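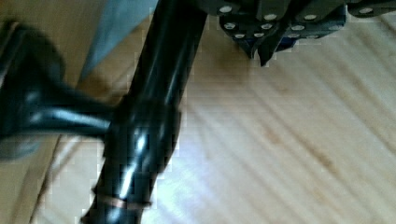

カテゴリ：暮らしと安全 ＞ 薪ストーブ ＞ シーズン前点検

火入れ前点検チェックリスト（コメント付き）
点検日：2018年10月31日（水）
場所：山の家ピレドラ(Pledora) 談話室
点検者：マッテス・ブッシュマン　立ち会い：インゲボルク・ヴィーガント

待ちに待った薪の季節です！今年は去年より煙突の状態がずっとよくて、点検しながら二人で何度も「おお」と声が出ました。

■煙突・煙道
□ トップの鳥よけ網　……良
　枯れ葉が少し引っかかっていたので除去。網の破れなし。
□ 煤の付着　……良
　厚さ2ミリ。6月に掃除しておいたのが効いています。サラサラの煤で、タール状のものは見当たりませんでした。うれしい！
□ 接続部のビス　……要処置→済
　曲がりの手前で1本ゆるみ。増し締めしました。
□ 屋根貫通部の雨漏り跡　……良

■本体
□ 扉のガスケット　……要交換
　蝶番側がつぶれて硬くなっています。紙をはさんで引くとスルッと抜けてしまうので、ここは初火の前に必ず。ロープはラマース(Lammers)金物店に注文済み、太さ11ミリ。
□ ガラス　……良
　ひびなし。濡らした新聞紙に灰をつけて磨いたらピカピカです。この作業、本当に気持ちいいのでぜひ一度やってみてください。
□ 空気調整レバー　……良
　動きは軽い。ただ全閉の位置がわかりにくいので、インゲボルクさんが目印をつけてくれました。
□ 炉内の耐火レンガ　……経過観察
　奥の1枚に細いひび。欠けはないのでこのまま使い、年明けにもう一度見ます。

■周囲
□ 可燃物との距離　……要処置→済
　読書用の椅子が近すぎたので窓側へ移動。冬の間は戻さないでくださいね。
□ 炉台のタイル　……良
□ 灰入れ（ふた付き・金属製）　……良
　灰は完全に冷めてから。紙袋は不可です。

■薪
□ 含水率　……一部不可
　ビットウッド(Bitwood)から届いたナラは割った面で測って合格。北側の棚のカシは35％もあり、今季は使えません。来年のお楽しみに取っておきます。
□ 薪棚の通気　……良

■警報・消火
□ 一酸化炭素警報器　……良
　テストボタンで鳴動。談話室の分は電池も新品に。
□ 消火器　……良
　圧力は緑の範囲内、使用期限もまだ4年あります。
□ 耐熱手袋　……要交換
　右手の親指に穴。

判定：条件付き可。ガスケットの交換後、小さな焚き付けで慣らし焚きをしてから通常使用とします。慣らし焚きは窓を開けて行うこと。見に来たい方は大歓迎です、マッテスまで声をかけてください。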